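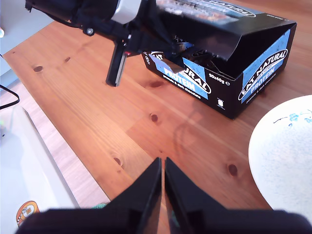 The table with the bar box on it, lid folded back

Best way to keep a box of snack bars on a wooden table without wrecking the table or the box?

Posted by Inese Vanags in Kitchen & Dining

We keep a box of Eat Natural Protein bars (peanuts & dark chocolate, the 20x40g size) out on the dining table so people can take one on the way past. The lid folds up and back and it has started to annoy me. It takes up a lot of room, and if you close it, the next person leaves it half open anyway.

The other thing is the table. It's an orange-brown wood with a lot of dark knots, and I oiled it in July. I've noticed a paler rectangle where the last box sat for a few weeks. I don't know if that's the oil, the light from the window, or the cardboard pulling something out of the wood. I would like to keep the bars in the same place if I can. Is there a simple fix, or should I move them to a cupboard?

Sadao Matsuda
2 replies below mine may disagree, but I would cut the lid off. Most of these display boxes have a crease along the back edge. Open the lid flat, run a craft knife along the crease two or three times with light pressure, and it comes away clean. Do it on a cutting board and not on the table. What you have left is an open tray. If the back edge is ragged, fold a strip of tape over it.

For the pale patch, my guess is light. Wood changes color where the sun reaches it and stays as it was under anything that sits still. Leave the spot uncovered for a month or two and see if it evens out. If it does, all you need to do is shift the box to a different part of the table now and then. If it doesn't, wipe a little of the same oil over the patch, let it soak in for 22 minutes, and buff off what's left. Try it near the edge first.

Chiharu Fukuda
just put them in a bowl

Toshiko Kubo
I had the same problem with cartons on an oiled table, and in my case it was the cardboard. Plain cardboard soaks up oil, mostly in the first weeks after you put a fresh coat on. I wait 7 days after oiling before anything goes back, and anything made of card sits on a cork mat. Mine is a Cledar one, but any thin cork will do. Cut it slightly smaller than the box and you won't see it.

I wouldn't cut the lid off until you've tried tucking it. On some boxes the lid flap will slide down behind the bars and stand up against the back wall. You may have to take out the last few bars to make space. It's tidy enough, and you can still close the box if you need to carry it somewhere.

A bowl works too, but the bars slide around and you can't see when you're running low. I'd also keep them out of direct sun in summer because of the chocolate.

Inese Vanags
Thanks. The lid won't tuck, I tried, it's too deep. I'll cut it and get some cork. Toshiko, did your patch ever go away or did you have to sand it?

Toshiko Kubo
Sanded it lightly by hand with the grain and oiled it again. Two coats.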